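From: Kadrić list member
To: gripper-users
Date: 18/01/2026
Subject: Re: Felard vs. Niltero hand-helds, round 2

On the gripper-users list, an earlier poster wrote:

> We have money for one type of hand-held this year and can't agree
> on which. The Felard sheet says 56 mm of opening and the Niltero
> says 76. Is the wider one worth it? Also, does anyone get decent
> tracking out of the Putent controller, or is it just us?

It isn't just you. On the first question, I spent two days with each and came away with opinions, which I gather is what this list is for.

The Niltero does open wider. It is also the one my wrist complained about, and by the second afternoon I was picking tasks by how soon I could put the thing down. If your parts are boxes, buy it and get someone younger to hold it. Our parts are small and live in trays, so the extra 20 mm mostly gave me more room to miss in.

The Felard has the cupped rubber pad with the grid texture. I expected to hate it. Small round things sit in it nicely, and thin flat things go wherever they please, same as with every other pad I've tried.
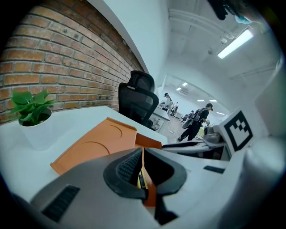

Felard at the tray desk, marker block to the right of the jaw.

One gripe with both: the wide lens bends everything near the edges, so a tray off to the side looks like it was left on a radiator. You stop noticing after an hour. Your calibration doesn't, so do it with the marker out toward the corners too, whatever the quick start guide says about the middle being enough.

As for the Putent, I lost tracking 22 times on the first day and 2 times on the second. In between I changed the USB cable. I also updated the firmware, moved the desk and said some things to it, so please don't quote me on the cable.

My vote is the Felard for tray work, unless you need the opening. I'm trying the newer Niltero fingers in February and will post numbers if they're fit to be seen.

Does anyone have a source for spare pads that doesn't want a minimum order the size of a small car?

--
gripper-users mailing list
To unsubscribe, send a blank message with "unsubscribe" in the subject line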